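Home | Forums | Laundry & Clothing | New posts | Search

Do "pre-shrunk" sweatshirts really stay the same size? 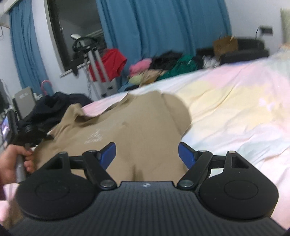
Started by drumlin_ed in Laundry & Clothing, Thursday
2 min read

drumlin_ed
I keep seeing "pre-shrunk" on tags and I've stopped believing it. Bought a khaki Lillen sweatshirt in March, washed it cold, tumbled it on low like the tag says, and the sleeves are now 2 inches shorter than they were in the store. The body is fine. How does only the sleeve shrink?

pilling_again
Did you measure it before the first wash? Sleeves feel shorter once the cuffs tighten up. Not saying you're wrong, but memory isn't a tape measure.

drumlin_ed
I measured it. I measure everything now, after the Garba hoodie.

oxbow77
Pre-shrunk only means somebody shrank it some before you bought it. I've never seen a tag say how much is left to go. I hang dry all my cotton and have had no trouble in seven years.

kettle_moraine
Hang drying isn't magic either. I hung a Tarer crewneck by the hem and it came out long in the front and wavy at the bottom. Lay it flat or don't bother.

oxbow77
Who has room to lay things flat? There are four of us in this house. By the shoulders on a wide hanger works fine.

kettle_moraine
Works fine until you get shoulder bumps.

pilling_again
What does "low" mean on your dryer, though? Mine gets plenty hot on low. I'd blame the machine before the shirt.

drumlin_ed
Could be. It's an old Suteck and the manual just says "low heat for delicates," no temperature. So the tag is vague and the dryer is vague and I'm the one out a sweatshirt.

fenwater
Soak it in cool water with a bit of hair conditioner, then pull the sleeves gently and dry it flat. Got most of the length back on one of mine.

oxbow77
I've tried the conditioner thing twice. All I got was a short sweatshirt that smelled like coconut.

fenwater
Did you pull while it was still soaked? You have to do it before you wring it out.

drumlin_ed
I'll try it on this one and measure again. Not expecting much.

Related threads
Wool dryer balls: any difference at all?
Cuffs gone baggy after one winter
Fading on black cotton, cold wash only
Is fabric softener bad for fleece?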